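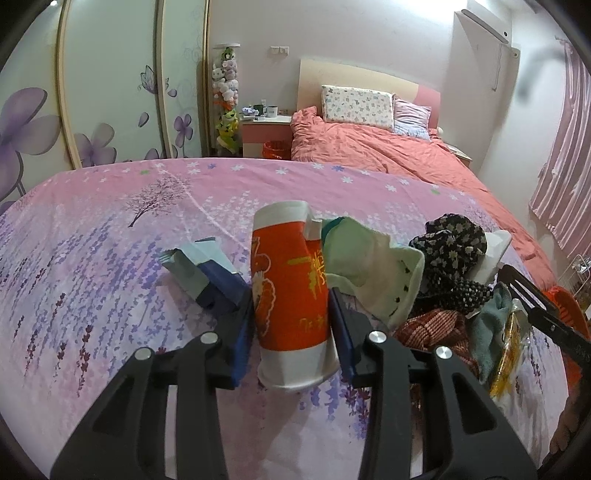

Paper cup on a lavender print sheet, with a carton and a pile of textiles beside it.

Bedroom tidying helper - part-time, Ovmont

Etinen looks after furnished homes for people who are away for long stretches or who need regular help in the house. We are looking for one person to join our tidying and laundry team in Ovmont. The job covers bedrooms only. Kitchens and bathrooms are done by a separate team.

What the work involves

You will be given a list of rooms at the start of each shift. In a typical bedroom you will clear paper cups, cartons and other packaging off the bed and surfaces, sort what is left into clothes, bedding and things that belong somewhere else, and make the bed. Printed sheets and covers are washed separately from plain ones. Small items on bedside tables are lifted, dusted under and put back where they were. Please do not rearrange them.

Anything that might be rubbish but might also be wanted goes in the tray by the door for the owner to decide. This includes opened cartons, receipts and loose paper.

Clothes and towels go in the laundry basket, one basket to a room. Check the bottom before you carry it down, as small towels get left behind.

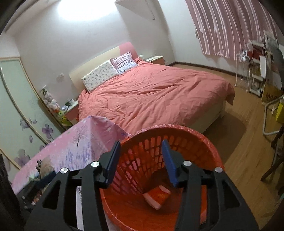 Duvets are shaken out and laid straight, with the corners level on both sides. Pillows go against the headboard, plain ones behind patterned ones unless the owner has asked for something else. Soft toys are kept together in one place and are not washed without permission.

You will need

- to be able to lift a full basket and manage stairs
- to be careful with other people's belongings
- enough English to read a room list and leave a short note

Experience in a hotel or care home is useful but we do not insist on it. Training takes seven shifts and is paid at the full rate. You will work alongside Blažena Říha until you are ready to take rooms by yourself.

Hours and place

Shifts are 90 minutes, mornings only. Aprons, gloves and bags are supplied. Travel between houses counts as working time.

How to apply

Write a few lines about yourself to Romana Holub at the Etinen office in Ovmont, quoting reference 1347. Please give the name of one person we can ask about your work - a former employer or a teacher will do. Applications close on 7/31/18.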